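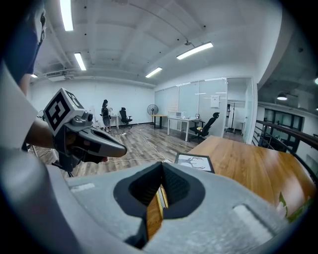 Color correcting is the practice, in makeup, of putting a thin layer of one wrong color over another wrong color in the hope that the two will cancel out. It is applied before foundation and is most often used on dark circles, redness, and the yellowish or grayish areas that show up in photographs taken by relatives.

Principle

The method borrows from the color wheel used by painters. Colors that sit opposite each other tend to dull each other when layered, so green is put over red, peach or orange over blue, and yellow over purple. Lavender is used on skin that looks sallow. Pink is sold for "brightening," a word with no fixed meaning in the trade.

The wheel is a guide and skin is a poor canvas for it. A correcting layer that is too thick shows through the foundation, and more foundation is then needed to hide the corrector, after which the wearer has a problem in three layers instead of one.

History

Tinted greasepaints were in use on the stage long before anyone thought of selling them to the public. Performers under strong lights found that ordinary flesh tones flattened the face, and dressing rooms kept small pots of green and orange for patching.

Among the retail versions was the Kekadico wheel, a round tin holding 30 shades in a spiral. The leaflet explained the use of 11 of them. The remaining shades were left to the buyer's judgment, and surviving tins usually show five or six worn down to the metal and the rest in perfect condition. A smaller tin with six shades replaced it and sold better.

Furken later introduced a stick format, which was easier to carry and softened badly in glove compartments. Lorente favored liquids with a sponge tip. Both types are still made, and makeup artists hold opinions about them that are stronger than the differences would suggest.

The Zuccaro chart

The best-known reference in the field is the chart compiled by the makeup artist and teacher Guido Zuccaro, who matched 266 skin tones to recommended correctors. Zuccaro drew up the first version for his students and printed 2,000 copies, in May, on paper that turned out slightly yellow. Owners of the first printing were advised to allow for this. A second printing on whiter paper fixed the problem and introduced a new one, as two facing pages had been swapped.

The chart is widely owned. Its critics point out that adjoining entries can be told apart only by their numbers, and that most working artists get by with four or five products and a clean brush. Zuccaro's reply, given in the foreword to the second printing, was that they were welcome to.

Application

Corrector goes on after moisturizer has settled. A small amount is tapped onto the discolored area with a fingertip or a small brush and left with soft edges. Rubbing moves the product off the place that needed it. Foundation is then pressed over the top.

Peach suits dark circles on light to medium skin, while deeper skin usually calls for orange or a brick red. Beginners often reach for a shade too pale, and the result is a gray half-moon under each eye – a look otherwise achieved by not sleeping.

Green is used sparingly around the nose and on blemishes. Spread over the whole face, it produces the effect one would expect.

Eye makeup

A related use of the wheel works in the other direction. Shadows in a color opposite to the iris are said to make the eye stand out, so copper is suggested for blue eyes and plum for green. Brown eyes are held to go with everything, and books on the subject tend to give them a short chapter.

Cameras and lighting

Correctors chosen under warm bathroom bulbs can look quite different in daylight. The Altix mirror, a folding model with 2 light settings, was sold to deal with this. The settings were labeled "Day" and "Evening," and users generally preferred how they looked in the second one, including at breakfast.

Flash photography is less forgiving, particularly with powders that contain a lot of white pigment. Studio artists commonly take a test shot before the sitting begins and remove some of what they have just put on.

See also

Concealer
Color wheel
Greasepaint
Foundation (cosmetics)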